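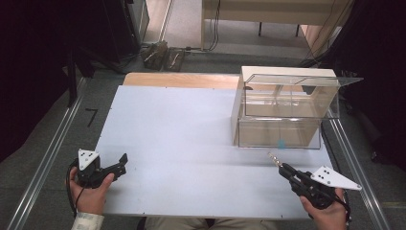
Transparenter Kunststoff sei für einen Planer schlicht eine höfliche Form von Nichts, schreibt Shabalala unter unsere letzte Folge. Sawsan Bitar liest den Satz zweimal und nickt. »Kann man so stehen lassen. Leider.«

Bitar entwickelt bei Riltlow die Software Wostura, die aus Greiferaufnahmen Bewegungen ableitet und sie anschließend plant. Seit August geht es um Klarsichtbehälter. Warum ausgerechnet die? »Weil wir mit Holzklötzen zu gut aussahen.«

Die Tiefenschätzung macht ihr am meisten Kummer. »Die Wand liefert mir eine Kante, drei Spiegelungen und die Tischplatte dahinter. Das Netz entscheidet sich dann mit großer Überzeugung für die Tischplatte.« Der Planer bekomme eine freie Bahn gemeldet und fahre sie auch.
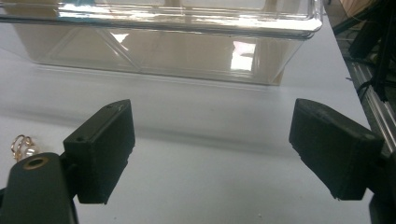 Lernen aus 2.000 Griffen

2.000 Demonstrationen stecken im aktuellen Modell, 86 davon hat Bitar selbst aussortiert. »Bei 19 stimmten die Zeitstempel nicht. Der Greifer schloss sich, bevor er angekommen war. Hellseherei kann ich nicht trainieren.«

Deckel sind ein eigenes Kapitel. Ein offener Deckel ragt in den Raum, spiegelt die Fenster und
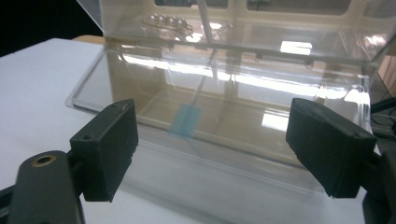
verschiebt damit alles, was die Merkmalserkennung für fest hält. Wostura führt deshalb inzwischen 2 Karten: eine für das, was gesehen wurde, und eine für das, was man lieber nicht anfährt. »Die zweite heißt intern Angstkarte. In der Dokumentation steht Konfidenzkarte, die lesen ja auch Kunden.«

Und wenn beide Karten sich widersprechen? »Dann bleibt er stehen. Das Marketing nennt es vorausschauend.« Im nächsten Release soll er wenigstens melden, worauf er wartet. 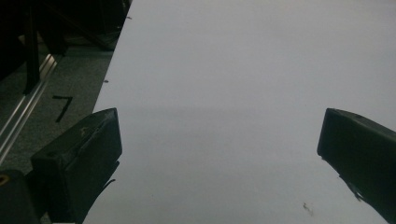 Offene Greiferbacken über der hellen Arbeitsfläche.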